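Student Robotics Board > Projects > Kerb-following delivery cart, final year group

haziq_ong
17th February

Posting for our group (me, Aisyah Chin and Tài Phùng). The cart is a four-wheel base with a Pasora drive board and one wide-angle camera. The task is to follow a residential street, keep off the kerb and stop at a numbered gate. No lidar allowed under the module rules.

Road segmentation is trained on 2,000 hand-labelled stills. It does well on plain tarmac. On a surface change it splits the road in two and the planner treats the far part as an obstacle. We logged 267 false stops over the last set of runs, nearly all at block paving or driveway entrances.

Is it better to add a paving class or merge everything drivable into one label?

mkinyua
Merge. The planner does not care what the surface is made of. If you keep two classes you need a rule for the border between them, and the border is where your network is weakest.

k_tambunan
Disagree. Block paving has a different vibration signature and wheel slip is higher on it. If the network knows the surface you can lower the speed limit before you reach it. We kept two classes on our Tarnum cart and it was worth the labelling time.

mkinyua
You can get slip from the encoders. That is a control problem and should not be in the vision labels.

k_tambunan
Encoders tell you after the wheel has slipped. Anyway, what lens model are they using? Haziq, did you undistort before labelling or after?

haziq_ong
Neither. We label and infer on the raw picture. Undistorting cost us too much of the side view, and the kerb is at the side.

aisyah_c
Adding a still from the set so people can see what the network gets. 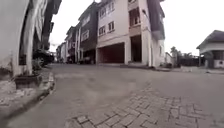 Log vol. 2, p. 32

Smooth road for most of the lower part, herringbone bricks at lower right, and a jagged edge between the two. The labels follow that edge closely. The horizon bows and the buildings lean out, so a straight-line kerb fit is no use on raw pixels. We fit a curve to the kerb on the left.

mkinyua
Then your jagged edge is eating the training budget. Merge the labels and retrain before touching anything else. I would also mask out the sky. There is nothing up there for the cart.

k_tambunan
Masking the sky is fine. I still say keep the brick label in the files and merge it at load time. You can then test both without relabelling.

tai_p
That we can do. The loader already has a remap table for the kerb classes. Will run both on the same split and post the false stop counts.

mkinyua
Keep the split by street and not by still, or the numbers will flatter you.

haziq_ong
It is by street. Thanks both.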